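Windmont potato ricer: two winters in and still the best thing in the drawer

6 min read

I have made a lot of bad mash in my life. Gluey mash, lumpy mash, mash that sat on the plate like wet plaster. I blamed the potatoes, then the saucepan, then the masher with the wavy wire that I'd had since my first flat. When the handle of that finally snapped I bought a ricer instead, the big steel one from Windmont, and I've been boring people at dinner about it ever since.

If you've never used one, a ricer is a giant garlic press. You drop cooked potato in the basket, squeeze the handles together, and it comes out of the holes in soft little threads. That's the whole job. It takes more arm than a masher for the first few seconds and then much less overall, and you can't overwork the potato, which was my problem all along (I am a nervous stirrer).

The Windmont comes with 2 discs, one fine and one coarse. I use the fine one for mash and gnocchi, and the coarse one for a sort of rough potato cake I make with leftover cabbage. They click in with a quarter turn. Mine were stiff for the first month and I did once send a disc flying into the washing-up bowl, but they've loosened up nicely and now I can swap them with soapy hands.

What I love most is the basket. It's deep! My sister-in-law has the Mulley, a very pretty thing with pale green handles, and you can fit half a decent potato in it if you're lucky, so you're forever loading and squeezing and loading again while the rest goes cold in the pan. The Windmont will take a whole medium one cut in two. A proper baking potato still needs quartering, and I'd say leave a bit of room at the top or it creeps up round the plunger and down your wrist.

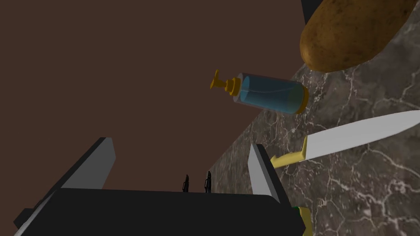
Page last changed: March 2024

On to potatoes, then, as readers always ask. Floury ones, please. Maris Piper if you're in a normal shop, King Edward if you see them. Waxy salad potatoes will go through the holes but they fight you the whole way and the result is a bit like paste. I boil mine in their skins these days and put them through with the skin still on, cut side down. The flesh goes through, the skin stays flat against the disc, and you hook it out with a fork before the next one. I did not believe this would work until I tried it. It does now and then leave a fleck of brown in the mash and I have stopped caring.

Steam matters too. After draining, put the pan back on the turned-off hob with a tea towel over it for a few minutes. Then rice straight into the warm pan, butter first, hot milk after, and fold it with a spatula. I use far more butter than I'm going to admit to here.

It's good for plenty besides mash. Swede goes through well if it's really soft. Cooked apples, yes, and you get a lovely smooth sauce for pork without peeling anything. I've squeezed out thawed spinach with it for a pie, a few handfuls at a time, and got so much water out that I now do it every time. Parsnips less so – the woody middles jam up the holes and you'll be standing there with a cocktail stick. I also had a go at spätzle in November after a holiday in Drevosberg, where we ate it with fried onions nearly every night. The batter came out of the coarse disc in long fat worms and tasted wonderful, even if they looked like nothing I'd been served over there.

Now for the grumbles. It's heavy. If you have sore hands or weak wrists, try one in a shop before you buy, because the handles open very wide at the start of the squeeze and that first push is the hardest part. The Venter has a shorter throw and a rubbery grip, and I'd point anyone with small hands towards that one, though it does have the same mean little basket as the Mulley. The Windmont also takes up a daft amount of drawer. Mine lives on its side behind the rolling pin, and the drawer only shuts if the pin goes in first.

Cleaning is fine so long as you do it straight away. Rinse it under the hot tap the moment you've finished, before you sit down to eat, and it's clean in seconds. Leave it until after pudding and you'll be scrubbing dried starch out of every hole with an old toothbrush. The box says dishwasher safe and I've put mine through plenty of times with no rust, but the dishwasher won't shift dried potato either.

I paid 30 pounds for it, a fair bit more than the Mulley and a little more than the Venter. For something I use most weeks from autumn to spring I think that's money well spent, and I'd buy the same one again tomorrow. My only wish is for a third disc with even bigger holes, for spätzle. If Windmont ever make one I'll be first in the queue.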